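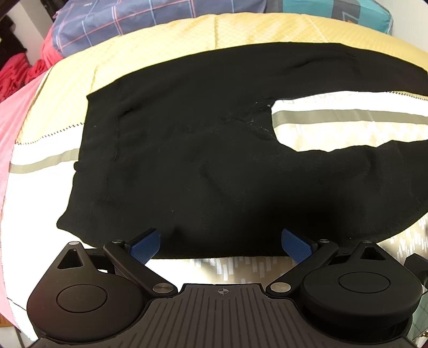
Black knit top, laid out flat on the bed.

Skarex Dressing Skills Cards, Set 2
By Stindholm Early Learning

Picture cards for getting dressed, ages 3 and up. For nursery, childminders, home. Set 2 is tops and jumpers (Set 1 was socks and shoes, still in stock).

In the box:
9 large step cards, wipe clean
4 blank cards, draw your own
Parent leaflet, English only for now
Drawstring bag

Size A5. Rounded corners. Dry wipe pens only please, permanent ones will not come off, we've had a few emails.

How to use: stick them up at child height, one row, left to right. Start with two cards. Add more when they're ready. Some children go straight to the last card and that's fine, let them. Blank cards good for school uniform or a favourite coat.

Written by Máté Katona, nursery teacher. Drawings by the Borbély studio. Card stock changed in July, slightly thicker now, so older sets wont match exactly. Doesn't affect use.

First print run of 3000 nearly gone. Reprint is orderd.

Goes with: Ferkell hanging strip (sold separately, holds all 9 step cards). Does not fit the old Set 1 strip, sorry.

Delivery: 2 to 4 working days. Returns fine if unopened. Nursery orders, email for an invoice, put the setting name in the subject line.

Page updated 12 Jan 2019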